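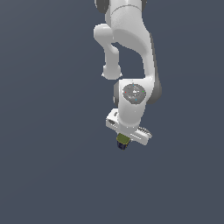
Bromby Pack Horses for Zeltholm
Version 2
Uploaded by Thoa Trịnh
Last updated 16/01/2022

This mod adds pack horses to Zeltholm that carry your stuff and follow you on the roads. It's a plain mod. It does not "overhaul" travel, it is not "fully immersive", and I doubt most of the mods that use those words are either.

You can buy a horse at the stable in Trurkitz or at either gate in Colombo. Each horse has 196 carry weight, the same as the vanilla hand cart, so if you were hoping for a bottomless bag with legs you'll want a different mod. Saddles and packs are bought separately from the same trader. The packs can be dyed at any normal dye bench. The saddles can't, as the dye slots on the vanilla saddle mesh are broken and I'm not going to fix the whole saddle to get a red one.

What's in the download

The main file has the horses, the packs, the trader dialogue and the follow behavior. The optional file changes the stable prices. I left it optional after reading a lot of confident posts about how the Zeltholm economy "should" work, none of which agreed with each other. Default price is 2,000 coins, and with the optional file it goes up as you own more horses.

Installation

Unpack into your Mods folder and turn it on in the launcher. Start a new save or sleep once in an old one so the traders restock. People keep telling me it has to load last. I tried it first, last and in the middle and saw no difference, so put it where you like unless you also run something that edits the stables.

Uninstalling

Take everything out of the packs first. Sell the horse. Save, then remove the files. If you skip the first part your items are gone and I can't get them back for you. I wouldn't trust any "save cleaner" that says it can.

Performance

I've seen a comment claiming this mod raises the frame rate. I don't believe it. It adds horses. On my machine I get 68 frames on the Colombo road with the mod and the same without it, standing still, in clear weather, which is not much of a test. 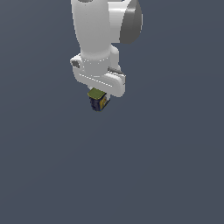
White arm on a plain gray background

Compatibility

Works with the official patches as far as I can tell. "As far as I can tell" means I played it, not that I checked every quest. The escort quest out of Trurkitz is the one I'd worry about. The horse can stand in the doorway of the toll house and block the clerk, and the only cure I have is to tell it to wait outside before you go in.

Mods that replace the horse skeleton will make the packs float. Wai-kit Sin sent me a patch for one of those, and it's under Optional Files with his name on it. I tested it on the brown horse only.

Known problems

Horses will not swim. They walk around the lake, which takes a long time.
The pack on the left side clips into the saddle blanket when the horse turns sharply.
Fast travel sometimes leaves the horse behind. Whistle, wait an hour, whistle again. This usually works.
The gray horse makes the brown horse's sound.

Requests

Please don't ask for armor, wings or a mount version. You can't ride these. There are plenty of mods that let you ride things, and some of them even work.

A fix for the clipping might come in April if I can get the pack weights right. I said the same about the last version, so judge for yourself.

Permissions

Use the pack meshes in your own mod if you want and put my name somewhere on the page. The patch belongs to Wai-kit Sin, so ask him about that one. Do not put any of it behind a paywall.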